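Kitholm Phone Tray: Set-Up Guide
Section 3. The stand-in block and the tray

Read this section before you put a phone in the tray. You will wrap a stand-in block, try it in the tray, and then change over to the phone. The block takes the bumps while you get the position right.

You will need:
The tray
The plain block supplied in the same box
Black tape
A soft dry cloth
Your phone, without its case

3.1 Wrapping the block

1. Wipe the block and let it dry.
2. Start the tape on the back. Lay it lengthwise and press it down as you go.
3. Fold the tape over the top edge and press the fold flat with your thumb.
4. Turn the block and cover the sides the same way.
5. Leave the pale strip on the face in view. It stands for the middle of the screen and you will use it in 3.3.

Note: Wrinkles on the face do no harm. Check the edges with a fingertip. If the tape has lifted anywhere, trim it and press it down again before going on. A top edge that has gone gray and dusty should be wiped, or retaped if the tape is starting to fray.

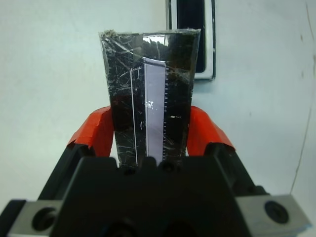 Keerthana Shetty wrote in to say that she puts a second layer over the top edge only, and has not had to redo it since August. She leaves the long sides at one layer, having found that two made the block tight in the tray.

A second layer on top is fine. If you add one, repeat the fit check in 3.3. Do not add layers to the long sides.

3.2 Checking the block

1. Stand the block upright and look at the top edge. A slightly uneven fold is acceptable. A loose corner is not.
2. Press along both long sides. Nothing should slide under your finger.
3. Turn the face toward a lamp. Creases will show as bright lines. Smooth any that stand up from the surface and leave the others alone.
4. Hold the block by its sides, with the strip facing you, and tip it slowly each way. Retape any part that feels loose in your grip.

Caution: Do not use a knife on the tape while the block is in the tray. The blade will mark the inner border. 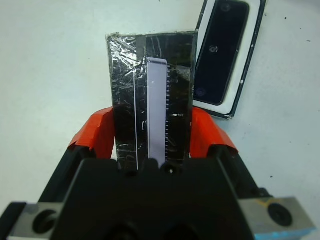 3.3 Placing the tray

1. Clear a space on a flat table. Brush off crumbs and grit.
2. Set the tray down with its long side facing you.
3. Push down on each corner in turn. If the tray rocks, move it to another part of the table.
4. Lower the block into the tray, one short end first, then the other. Do not drop it in.
5. Look straight down. The strip on the block should run parallel to the long sides of the tray.
6. Lift the block out by its sides and repeat until you can do it without touching the rim.

The covering on the rim wears first at the corners, and white will begin to show through the black. Worn corners do not change the fit. You can go on using the tray until the covering comes away in pieces long enough to fall inside.
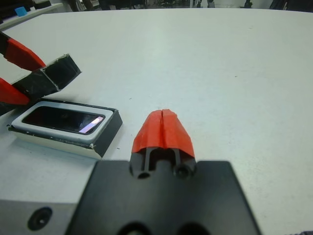

Once the block goes in and out cleanly, leave the tray where it is and change over to the phone. Wipe the back of the phone first. Place it screen up, using the same motion you used for the block. If a lamp glares on the screen, turn the tray a little or move the lamp.

Caution: Never press on the middle of the screen to seat the phone. If it will not lie flat, take it out and look for grit or loose tape inside the tray.

3.4 Changing between block and phone

1. Remove whatever is in the tray.
2. Put the block flat on the table, away from the edge.
3. Check that the inside of the tray is clear.
4. Place the phone.
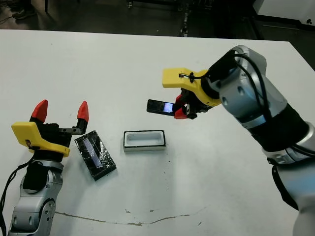
Only one item goes in the tray at a time, and the item coming out should be set down before the other goes in. Leave enough table between the block and the tray that your hand does not catch one while reaching for the other. A good arrangement has the block lying flat to the left, the empty tray in the middle with its long side running left to right, and the phone coming in from the right. Left-handed users may prefer to swap the sides.

3.5 Storage

Keep the block and the tray together in the box. Do not stack anything on the tray. Replacement covering is listed under part 863 at the back of this guide.

Text: Vimala Bhat. Revised 12/1/21.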